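The Man Who Keeps Making Blocks

Abilio Manzano starts talking about wood before I have my coat off. He wants me to feel a board he glued up last week, then a different one, and then he wants me to go back and feel the first one again. "Now you get it, right?" he says, and I sort of do.

Manzano runs Parnon, a two-person shop that makes boards, trays and play tables for children. The other person is Tadeusz Dudek, who does most of the finishing work and, by his own account, all of the sweeping. They moved into the current building in May. It smells of sawdust and coffee, and every flat surface seems to have a small shape sitting on it.

The shapes are what I came for. I had seen a set of them at a friend's house, where two kids spent most of a rainy Friday building the same tower over and over. Stars, cylinders, chunky prisms. I wanted to know who decides that a toy block should be a star.

"I do!" Manzano says, delighted to be asked. "Everybody told me a star is a terrible block. You can't build a wall with it, it has all these points. But you put a star down in front of a kid and it's the first thing they pick up. Every time. And then they have to work out what it's good for, and they come up with things I never would."

He grew up with plain cubes, a big cloth bag of them handed down from a cousin, and he still loves cubes. But he remembers running out of ideas. "With cubes I made a house. Then I made a bigger house. With a cylinder you've got a chimney, a wheel, a drum, a guy's hat. Kids will tell you what it is, and they're very sure about it."

The two of them spend a surprising amount of time on the board that goes underneath. Dudek calls it the floor. He lays strips side by side, turns them, swaps two, swaps them back, and only then reaches for the glue. It can take him a whole morning, and he doesn't mind a bit.

"People think the board is the boring part," Dudek says. "I think it's the best part. You wipe it down and the grain comes up in these swirls, like water. I had one last month that looked like a map. I didn't want to sell it."

He leaves small knots in if they're sound. Early on he cut around them, and he says the boards came out looking as if they could have been printed. Now a knot is welcome. One family wrote to tell him that their daughter parks her blocks on the knot at bedtime, and he has the letter pinned up over his bench.

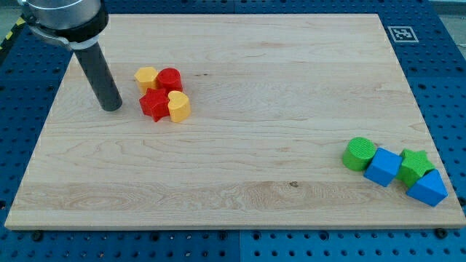 Red and yellow blocks on a pale board, with the star in front of the yellow prism.

Color was a long argument. Manzano wanted a dozen shades. Dudek wanted none at all, only bare wood with oil on it. They tried pastels for one season, in a line they named Dotness, and it sold fine, but neither of them could get excited about it.

"They were pretty," Manzano says, in the tone another person might use for a parking ticket. "Then one day I put a red next to a yellow and I just laughed out loud. It looked like lunch at a birthday party. I called Tadeusz over and he said okay, fine, you win."

Dudek remembers it a little differently. "I said the yellow was good. I came around on the red later."

What he does insist on is the contrast. Bright shapes look best to him on something quiet, and he'd like the board to stay pale forever. It won't, and he tells customers so. Give it a few years by a window and it will go the color of toast. He's fond of that too.

The shop has made 1,343 boards so far, a number Manzano knows because he writes each one in a ledger. A few of the entries have names next to them. Samuel, for instance, is a wide board that came out slightly crooked and now lives under the office coffee maker. Pakorura is the big one, 60 inches long, built for a library reading room, and he brings up the day they carried it up the library stairs at least three times while I'm there.

I ask how a child is supposed to use all this. Is there a game, a booklet, a set of patterns to copy?

"No, no, no," Manzano says. "We tried a booklet. Kids drew on it." He pushes a few blocks together until they touch, then pulls one away and looks at the gap. "See, already I want to put it back. Or stack it. Or hide something behind it. You leave a little bunch of blocks on a big open board and walk off, and when you come back it's a zoo."

Next up is a half circle, which has been giving them trouble because it rocks. Dudek would like to flatten the curve a touch. Manzano thinks the rocking is wonderful and is already planning a boat. When I leave they're still at it, each with a sample in his hand, and Manzano calls after me to come back when the boat is done.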